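Matska グリッパー交換キットを二か月使った感想

投稿者:Teodoro Espinoza
カテゴリ:工作・ロボット

共同工房Furkosariで、古いロボットアームを台所の作業に使えるようにする工作をしています。夜と休みの日だけの作業なので、進み方はとても遅いです。アームは前の持ち主から譲ってもらったもので、本体の状態は良いのですが、手先の部品がすり減っていました。それで、JesisのMatskaというグリッパー交換キットを買いました。日本語のレビューが見つからなかったので、自分で書くことにします。私は日本語が母語ではありません。変な言い方があれば、コメントで教えてください。

先に評価を書きます。五点満点で四点です。指の動きと固定の強さには満足しています。一点減らした理由は、説明書とケーブルです。

箱の中身について。指が一組、取り付け用の金具、モーターの入った土台、ケーブル、ねじの袋、六角レンチ、紙の説明書。ねじは28本入っていて、予備はありません。私は一本を床に落として、棚の下から磁石で拾いました。工房で組み立てる人は、浅い皿か箱を用意してから袋を開けてください。六角レンチは付属のものでも回せますが、柄が短くて手が痛くなります。途中から自分のレンチに替えました。

組み立ては、説明書には20分と書いてあります。私は一晩かかりました。絵は正確ですが、順番がよくありません。土台をアームの手首に付けてからケーブルを通すように書いてあるのに、そうすると指の太さの人はコネクターに届きません。私は一度全部はずして、先にケーブルを通しました。同じ工房のKenneth Chisholmさんも同じキットを持っていて、やはり同じ所でやり直したそうです。メーカーに問い合わせのメールを送ったところ、三日後に返事が来て、次の版で直すと書いてありました。返事の文章は丁寧でした。

ケーブルの長さも問題です。アームを大きく伸ばす姿勢では、付属のケーブルが張ってしまいます。最初の週は、動かすたびにひやひやして見ていました。今は部品店のCisnerosで買った延長ケーブルを足しています。余った部分をどこに逃がすかは、まだ試しているところです。机の上に長く出しておくと邪魔ですし、きつく束ねると手首の回転に引っ張られます。良い方法を知っている人がいれば、ぜひ教えてください。

動きの話をします。開閉はなめらかで、音も静かです。夜の9時を過ぎると工房では大きな音を出せませんが、Matskaだけなら隣の席の人に何も言われませんでした。(アームの肩の関節のほうがずっとうるさいです。)設定ソフトで閉じる力を変えられます。数字を小さくすると、柔らかい物もつぶさずに持てます。ただし、小さくしすぎると持ち上げる途中で滑ります。私は物ごとに設定を保存しています。保存できる名前に日本語が使えないので、私のリストは「mug」「bottle」「banana_new」のような名前ばかりになりました。banana_newがあるなら古いほうはどこかと聞かれますが、間違えて消しました。

耐久性については、まだはっきりしたことは言えません。ソフトの記録を見ると、今日までの開閉は1,492回です。指の根元にがたつきは出ていません。一か月目にねじを締め直しました。緩んでいたのは土台の一本だけで、緩み止めを塗ってからは動いていません。

指の形は、説明書では「汎用」となっています。私の感じでは、丸い物と縁のある物に強く、平たい物に弱いです。机に置いた薄いスプーンはほとんど取れません。爪のような先端が別売りであれば買いたいのですが、今のところカタログにはありません。

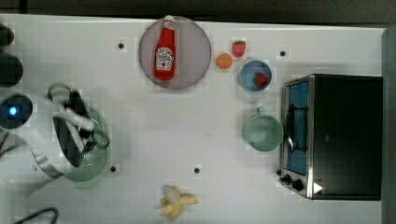 私が一番時間をかけているのは、物を置く場所の練習です。台所の机は広く見えても、道具を並べるとすぐに狭くなります。工房ではわざと種類の違う物を一緒に置いて、どの向きから手を入れるかを一つずつ決めています。薄緑色のざるのような深さのある物は、指を斜め下に向けて内側に入れられるので、Matskaの細い指が役に立ちます。反対に難しいのは、トースターのすぐ横にあるマグカップです。扉との間がほとんどないため、右側から指を入れることはできません。取っ手は青いボウルのほうを向いているので、今はその取っ手を使う動きを書いています。皿の上に寝かせたケチャップのボトルも、皿の縁に指を当てないように、高さの設定をかなり細かく直しました。

ざるについてもう少し書くと、縁だけを挟むときは力を弱くしたほうがいいです。強く閉じると縁がたわんで、放した瞬間に少し跳ねます。最初にこれが起きたとき、私はソフトの不具合だと思って、半日もプログラムを読み直しました。原因は力の設定だけでした。同じ症状の人は、先に力の値を確認してください。

掃除は楽です。指はねじを二本はずせば取れるので、布で拭いて戻します。水で洗ってよいかどうかは説明書に書いてありません。私は洗っていません。食べ物に直接使うつもりの人は、買う前にメーカーに聞いたほうがいいと思います。私の机では、まだ本当の料理はしていません。

値段は安くありませんが、手首ごと新しくすることを考えれば納得できます。すでにアームを持っていて、自分で配線をやり直すことが苦にならない人にはすすめます。初めてロボットを組む人には、工房などで誰かに横にいてもらえる環境がないと、少しつらいかもしれません。

追記:延長ケーブルの型番を聞かれましたが、袋を捨ててしまいました。次にCisnerosに行ったときに棚の札を見て、コメント欄に書きます。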